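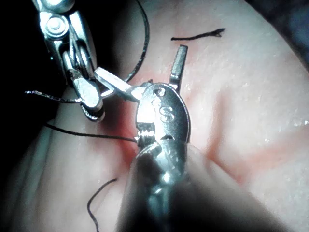 Suturing on the pink tissue pad, wrist camera view.

Review: Bakine suture practice pad, used for demonstration recording

Usell assessed the pad over 517 teleoperated demonstrations intended for training a suturing policy. The surface is slightly glossy and its fine pitting gives the wrist cameras useful texture, though glints remain a nuisance at close range. Black thread stands out well against the pale pink - a clear gain when labelling strands. Needle holes began to spread after 200 passes in one area, and pads were rotated from then on. Recommended for sets of up to 1000 examples; larger programmes should budget for spares.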